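Hello Gintarė,

New year, new report! It's dated 2024-01-01, though I wrote most of it with my feet up over the holidays, so forgive the mince pie tone. You asked for something shorter than the October one and with fewer tables. There are no tables at all in this one.

## Where we've got to

As a reminder for anyone at Joltside you pass this on to: the Vultcombe grant pays for a set of plain tabletop activities (put the fruit on the plate, stack the cups, fold the cloth, that sort of thing), each written up on a single card so that anybody can lay it out the same way. We promised you 64 cards. All 64 are drafted, and I'm happy with most of them. The cloth folding ones still read as if I was cross when I wrote them (I was), and I'm going to redo those from scratch.

The fruit and plate group is the furthest along and it's the bit I've enjoyed most. I started off with a whole bowl of fruit per card and kept cutting. A banana rolls in a way that's very hard to write down, grapes are a nightmare, and an orange is fine but a bit dull. So card one is now an apple and a plate on a white table, and I think it's the best card we have. The whole instruction fits on two lines: set the plate in the middle, near the front; put the apple further back and off to the left.

## The plate question

You'll remember we went back and forth on plates. The white ones I bought first were lovely in the hand and hopeless on a white table, you kept losing the rim. Then I tried a patterned set from Yáñez, which were pretty but far too busy, and I've given those to my sister. Pink has won. It's flat and round with a bit of a raised rim, it shows up well against the white, and a red apple stands out beautifully next to it.

Apple and pink plate, card one: 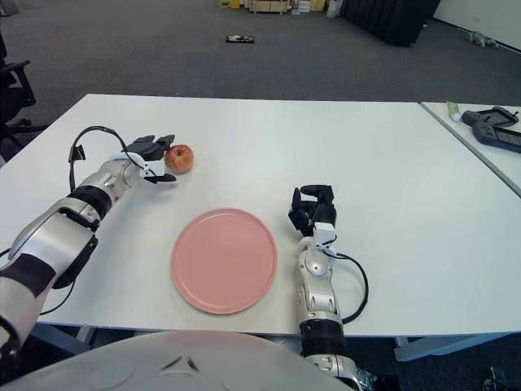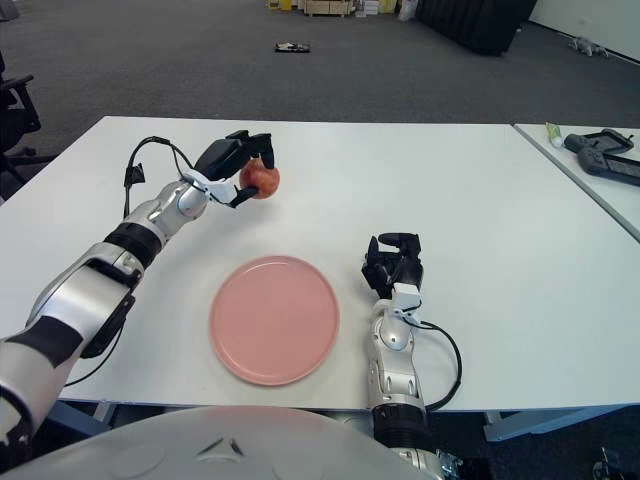 ## Apples, since you asked

Yes, I did spend grant money on apples! I'd like to defend this. I wanted small ones, on the round side, with some yellow in the skin, and the big glossy supermarket ones were too heavy and looked too much alike. Stomeo do a mixed bag that's nearly always got a few good ones in it. The rest get eaten, so nothing is wasted, and I've had a great deal of crumble this autumn.

I did look at plastic fruit. It's cheaper over a year and it doesn't bruise, but the stuff I was sent weighed next to nothing and skidded about if you breathed on it. I'd rather stay with real apples for the fruit cards and put up with replacing them. If you feel strongly the other way, tell me soon and I'll have another look at what's out there.

## Money

We've spent 800 pounds on tableware, cloths and the two rounds of card printing, which is where the budget said we'd be by now. There's 164 pounds left in the small items line. I'd like to use that on:

- a second pink plate, same size, in case the first gets dropped
- a set of cups that stack without sticking together (the current ones need a good tug)
- better card stock, as the corners on the first batch have gone soft already

None of it needs a change to the agreement as far as I can see, but shout if I've got that wrong.

## What's been slow

The wording, mostly. I thought writing "put the apple on the plate" would take me an afternoon. Then you start wondering whether the stalk should point up, whether it matters if the apple ends up against the rim, whether "on" means resting there or let go of as well... I've settled on let go of, and the stalk can do what it likes. Each card has a line at the bottom saying what counts as done, and I've kept those as short as I could bear to.

I also lost a couple of weeks to a cold and to the printer getting the first batch the wrong way round (fronts on backs). They redid it free of charge.

## Next bit of 2024

First job is the cloth cards. After that I want to do the ones where two things go on one plate, an apple and a spoon for instance, and I've got a page of scribbles on that already. I'll send you the card one proof separately so you can see how it prints. If you could let me know about the plastic fruit and the second plate before I place the next order, that'd be a big help.

All the best, and thank you for the biscuits!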